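Spent the evening with an old desktop tower and a pot of coffee, and I have thoughts, so this is going to be a thread. Settle in if you like the insides of computers. 🧵

---

Some background first. My friend Damián Maldonado was clearing out the office at Seneviratne, and there was a whole shelf of black towers headed for recycling. I asked very nicely and he let me have one for the price of lunch (he picked the lunch, so it wasn't as cheap as I'd hoped!).

---

I love the moment when the side panel comes off and you get to see how somebody laid it all out. Where the power supply went, how the drives are held, whether they left any room for human fingers. Lay the case on its side before you do anything else. Boards are so much easier to think about when they're flat.

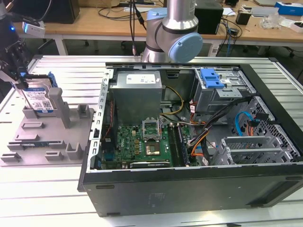
And then have somewhere to put things! For years I used cereal bowls, and for years I'd lose a screw under the toast crumbs. A tray with proper slots and pockets has changed my whole mood about this hobby — the hard drive has a home, the little flat bits have a home, and I stop walking in circles asking the dog where I put things.

---

About the CPU socket, for anyone doing this for the first time: once the lever is up and the metal frame is flipped open, you leave those pins alone. Don't brush them, don't blow on them, don't let a sleeve drag across. I bent one in college on a board I'd saved up for and I can still feel it in my stomach.

---

A couple of people have already asked whether an old machine like this is worth the trouble. For games, probably not. For holding family photos and my mother's scanned recipe cards, sure it is. My scans folder has 3043 files in it now and every single one of them is named something useless, which will be another thread for another month.

---

The part I really wanted to talk about is drive caddies, because I think they're one of the nicest small ideas anyone ever put in a desktop. If you've only ever worked on cases where the drive is screwed straight into the metal, you know the misery. Tiny screwdriver, weird angle, one screw that always rolls under the board.

---

With a plastic caddy you clip the rails around the drive and slide the whole business in and out. Mine are blue, and I've come to think of that as the friendly color, the one that says go ahead and pull here. Keep it straight as it goes. If it feels stiff, back it out and start over, please don't lean on it. 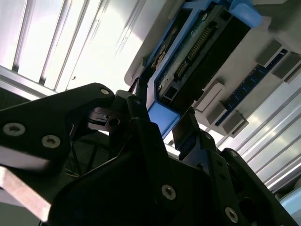 Blue drive caddy at the light-gray chassis.

---

Teodoro Robles wrote to ask if he can use any old caddy he finds online. Teo, my friend, measure first! I once ordered a set from a seller called Watitz that looked perfect in the listing and was the tiniest bit too wide. They're in a drawer now with the other optimistic purchases.

---

Before you pull any drive, copy everything off it, and then open a few of the copies to be sure they work. I set aside 60 minutes for this and it always takes longer, so I'd start it before dinner. And put a label on the drive with a word you'll understand next January. "Old one" doesn't help. I have three drives called "old one."

---

Next up is cleaning out the power supply vents and finding a better home for the memory. I also owe you all an answer about fans, and I haven't forgotten. If you've got a favorite way of keeping parts sorted, send it over, I read every reply even when it takes me until midnight.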